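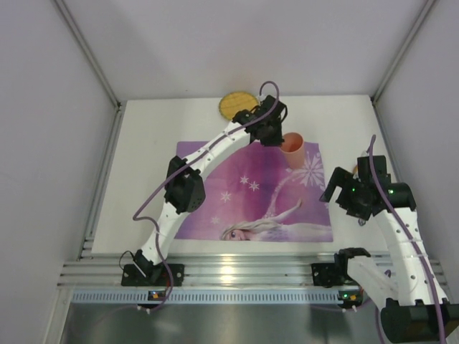
Amber Michiels
For me the cloth mat wins over the plastic one, if you have the patience to wash it. My daughter had a hard plastic mat before and the cup was sliding on it all the time. With cloth it stays where you put it.

plindav_oma
Thank you, Amber. I will repeat my question a little better, because I wrote it too fast yesterday. My granddaughter comes to eat with us 4 times a week. She has a purple Frozen mat, from cloth, with the girl with the long blonde hair on it and the snowflakes. She has also a salmon-pink plastic cup, and there is a round yellow woven coaster that was mine from before. My questions:

1. How do you wash a printed cloth mat so the print does not become gray?
2. Does the cup stand better on the mat or on the coaster?
3. Is it useful to keep a mat at all, on a table that is plain white and easy to wipe?

Her mother says throw it all away and wipe the table. I don't agree but I want to hear other people.

tomaat13
I am with the mother. On a white table you see every crumb, so you wipe it immediately. With a mat the crumbs go under and you find them in the evening. We stopped with mats in September and I don't miss them.

Amber Michiels
But tomaat13, your children are older, I think? A child of three or four needs a place that is hers. When the mat is on the table, my daughter knows that she sits and eats. Without the mat she walks around with the bread in her hand.

tomaat13
Mine are four and six. They sit. It is a question of habit, in my opinion, and the mat has nothing to do with it.

Amber Michiels
Okay, then we have different children :)

wasdraad
For question 1. I have washed many of these printed mats, also the ones with film figures. What works for me:

Turn the printed side to the inside, or put the mat in a pillowcase. Wash at low temperature, with liquid detergent. No softener, it leaves a layer and after some months the mat does not take water any more, the milk just runs over it to the edge. Do not put it in the dryer. Lay it flat on a towel, pull the corners straight with your hands and leave it for the night.

The spin is important too. I use 600. With a higher spin you get folds in the print, and the folds become white lines later. You cannot iron them out. If you must iron, do it on the back side with a thin cloth between.

For purple I would add: wash it alone the first two times. Lavender and violet can give color, and my white napkins are now a little bit lilac.

plindav_oma
This is very clear, thank you. I was using softener, so maybe that is why the juice stays on top. I thought it was the quality of the mat.

wasdraad
It can be both. Wash it two times without softener and without detergent, only water, and look if it is better.

De Smet fan
About the detergent, I buy the liquid from De Smet and I have no complaints. But my sister uses a bar of plain soap for the spots and her mats look newer than mine, so I should maybe be quiet.

plindav_oma
How does she do the spots? Tomato sauce is our biggest problem. It goes always in the light parts, on the snowflakes, never in the dark parts.

De Smet fan
Cold water first, from the back side. Then the soap bar on the wet spot, wait 13 minutes (she uses the kitchen timer and that is the time she is used to, don't ask me why), then rinse. For tomato she puts the mat in the sun after. Not too long, because the purple will fade before the spot does.

korenbloem
I want to disagree about the sun. I lost a beautiful printed tablecloth like this. One summer in the garden and the violet became a kind of gray-pink. For tomato I use a little bit dish soap and I do it the same evening. If you wait until the next day, you are too late for every method.

De Smet fan
One hour of sun is not one summer.

korenbloem
That is true, but people forget it outside. I forgot it outside.

Plilitz
Question 2, the cup. I think a woven coaster is not good for a small child. The surface has a texture and a light plastic cup with a narrow bottom can stand a little crooked on it, depending on the weave. For a heavy glass it is fine. For a light cup I would choose the flat cloth.

Also, woven coasters are hard to clean. The milk goes in between the strands and after some time it smells. I had a set of 6 and I threw away all of them.

plindav_oma
Mine does not smell, but I use it only for my tea. The little one wants it because it is yellow and she says it is the sun. So the sun goes at the far side of the table and the cup stays on the mat, near the large snowflake. She has decided this, not me.

Amber Michiels
That is a good system! We do the same thing, the cup has a "house" on the mat. With us it is a flower. Upper right corner, because she drinks with the right hand, and then the sleeve does not go through the plate.

Plilitz
Upper right is also how they teach it for setting the table for adults, the glass is above the knife. So she learns it already for later.

tomaat13
You can also put a sticker on the table for that.

korenbloem
A sticker on a white table, and then you scratch the glue for an hour with your nails. No thank you.

tomaat13
Warm oil and a cloth, two minutes. But fine.

wasdraad
May I say something about question 3? I think the two of you both have right in a way. A cloth mat is useful if you shake it out after each meal and wipe the table under it. If you leave it lying for the whole week, then tomaat13 is correct and the table under it is worse than without. Some white table tops also take color from wet fabric. If the mat is wet, never leave it on the white top for the night. I have a pale pink shadow on mine, in the exact form of a napkin.

plindav_oma
This I did not know! I have looked under ours now and I see nothing, but I will hang it on the chair from today.

What do you do with the time that the mat is in the wash? She asks for it.

Amber Michiels
Two mats. There is no other solution. I bought the second one on the market in Plindavport, they had also cloth ones with film figures. It is not the same print, and the first week we had tears about that, so try to find the same one if you can.

Plilitz
Plasis has an online shop with children's table things, maybe look there also. I ordered cups from them, not mats, so I cannot say how the fabric is. Delivery was slow.

korenbloem
Or wash it after she goes home. Four times a week means that there are three days without her, yes? It is enough for drying flat, even in winter.

plindav_oma
Yes, korenbloem, you are right, I did not think so simple. I will do the washing on the days she is not here and I don't need to buy a second one for now.

And for the cup, does someone know how to take tea color out from pink plastic? Her grandfather has used it for his tea, for a whole week, when the other cups were in the box for the move.

De Smet fan
Baking soda with a few drops of water, make a paste, rub on the inside with a soft cloth. Not with the green side of the sponge, it makes scratches and next time the tea goes in the scratches.

wasdraad
Same here, baking soda. If it is still brown after that, fill it with warm water and one spoon of baking soda and leave it for the night.

tomaat13
And buy a cup for the grandfather.

plindav_oma
He has one. He says the pink one is lighter to hold. I will try the paste tonight and I will write how it was, also the two washings with only water.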